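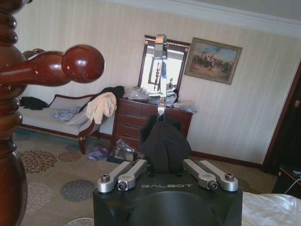
3.2 Belief in return and everyday giving

The second part of the study looked at whether people who hold that good deeds come back to the giver behave differently from those who do not. Belief in return was measured with the short form of the Bergeron scale, in which respondents rate statements such as "What I send out into the world finds its way back to me" from strongly disagree to strongly agree. The wording was changed slightly after the pilot in Leseck, where several older respondents took "send out" to refer to post.

Of the 362 adults who completed the first questionnaire, 54 agreed to keep a diary of giving and receiving through the whole of February. Diary keepers were asked to write down any gift, favour or loan, however small, along with the person involved and whether they expected anything to follow from it. Entries were coded by Aarti Tiwari and then again by Eirlys Jenkins, who did not know the scale scores at that stage. Where the two codings differed, the entry was discussed and a single code agreed. Most disagreements concerned lifts in cars, which some diary keepers treated as favours and others as part of an existing arrangement between neighbours.

High scorers did not record more acts of giving than low scorers. They did record more acts of receiving, and they were more likely to connect something received with something given earlier, often to a different person. One diary keeper in Plelirport noted that she had lent a coat to her sister and then been offered a free place on a coach trip by a woman she hardly knew. She wrote the two entries side by side and drew a line between them. Low scorers described similar runs of events but left them unconnected.
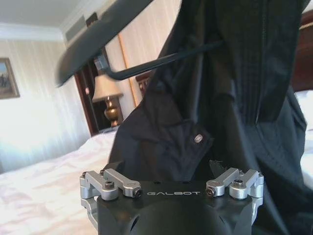
Figure 2. Gripper body with the linkages on either side.

Two readings of this result are possible. The first is that high scorers pay closer attention to what they are given and so have more to write down. The second is that they are given more, perhaps through being known locally as generous people. The diaries cannot settle the matter, as we have only one side of each exchange. Vorkov, working with letters and not diaries, favoured the first reading, and our follow-up interviews lean the same way. When asked to think back over the month, low scorers were often able to recall favours that they had left out of the diary altogether.

Negative acts were harder to study. Diary keepers were invited to note unkind words or broken promises, but few did so, and those who did usually wrote about other people. In the interviews, high scorers spoke more freely about harm they had done and tended to name a later misfortune as its return. The gap between the two could be very long. One man linked a cracked boiler to a quarrel at school.

The timing of supposed returns is taken up in section 3.3. It should be noted here that no diary keeper gave a fixed period in which a return was expected, and when pressed most said that it would come when it was needed. This makes the belief hard to test by counting, and we have not tried to do so.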